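얇은 물체 앞에서 플래너가 멈추는 문제, 이번 달 정리

지난 글에서 두 팔 작업용 플래너를 Rasari로 옮겼다고 썼다. 옮기고 나서 기본적인 집기와 놓기는 금방 돌아갔는데, 책상 위에 테두리만 있는 물체를 세워 두면 바로 문제가 생겼다.
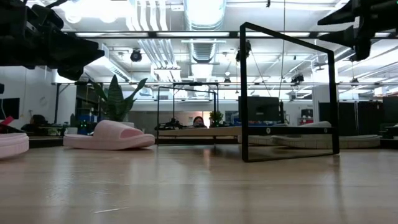 증상은 두 가지였다. 하나는 충돌 맵이 가운데가 뚫린 사각 테두리를 꽉 찬 판으로 만들어 버리는 것. 그러면 뒤에 있는 슬리퍼로 가는 경로가 전부 막히고, 플래너는 제한 시간 500ms를 다 쓰고 실패를 반환한다. 다른 하나는 반대로 테두리가 맵에서 아예 사라지는 것이다. 이쪽이 더 위험하다. 플래너는 경로가 있다고 하고, 그리퍼는 테두리를 그대로 밀고 지나간다.

처음에는 깊이 센서를 의심해서 노출과 필터 값을 한참 만졌다. 시간만 버렸다. 원시 포인트 클라우드를 저장해서 열어 보니 테두리 점은 드문드문하긴 해도 들어와 있었다. 점을 지우는 쪽은 그다음 단계인 이상치 제거였다. 이웃 점이 일정 개수보다 적으면 버리는 필터인데, 기본값이 슬리퍼처럼 덩어리가 있는 물체에 맞춰져 있어서 얇은 세로대는 통째로 날아갔다.

판으로 채워지는 쪽은 원인이 달랐다. 분할 결과를 물체별로 묶은 다음 볼록 껍질을 씌우는 코드가 있었고, 내가 작년에 넣은 것이다. 그때는 컵하고 상자만 다뤘으니 계산이 빠르고 편했다. 가운데가 뚫린 물체에 볼록 껍질을 씌우면 당연히 구멍이 없어진다.

고친 내용은 이렇다.

이상치 제거의 이웃 기준을 4에서 3으로 낮췄다. 잡음이 조금 늘었지만 여러 프레임을 누적하면 대부분 빠진다.
볼록 껍질은 부피 대비 점 밀도가 높은 물체에만 쓴다. 나머지는 복셀을 그대로 충돌 맵에 넣는다.
그리퍼 손가락의 충돌 모델을 캡슐 하나에서 블록 여러 개로 바꿨다. 캡슐이 실제보다 뚱뚱해서 테두리 옆을 지나가는 경로까지 막고 있었다.

세 번째는 미루던 일인데 효과가 제일 컸다. 앞의 두 가지만 넣었을 때는 성공률이 별로 안 움직이다가 손가락 모델을 바꾸자 86%까지 올라왔다. 계획 시간은 복셀이 많아진 만큼 늘었다. 제한 시간 안에는 들어오지만 여유가 많지는 않다.

남은 문제는 가림이다. 테두리 너머에 물체가 있으면 분할 모델이 테두리 안쪽과 바깥쪽에 걸친 한 물체를 두 개로 나눌 때가 있다. 흰색 계열 물체는 배경이 밝으면 더 심하다. 지금은 깊이가 비슷한 조각을 합치는 후처리를 붙여 놨는데, 바로 옆에 다른 물체가 있으면 그것까지 합쳐 버린다. 임계값을 어디에 둬도 한쪽이 깨져서 이 방식은 오래 못 쓸 것 같다.

디버깅은 Stitance로 했다. 센서 입력, 충돌 맵, 계획된 궤적을 같은 시간축에 올려 놓고 앞뒤로 돌려 볼 수 있어서, 점이 어느 단계에서 없어지는지 찾는 데는 이게 제일 빨랐다. 대신 로그를 길게 잡으면 여는 데 한참 걸린다. 실패한 시도의 앞뒤만 잘라서 저장하는 스크립트를 따로 짰고, 조금 정리되면 저장소에 올리겠다.

다음에는 두 팔의 궤적을 한꺼번에 계획하는 부분을 볼 생각이다. 지금은 왼팔 경로를 먼저 정하고 오른팔이 그것을 피해 가는 식이라, 순서만 바꾸면 풀리는 배치에서도 실패가 나온다. 순서를 바꿔 한 번 더 시도하는 코드는 7월 안에 넣을 예정이다.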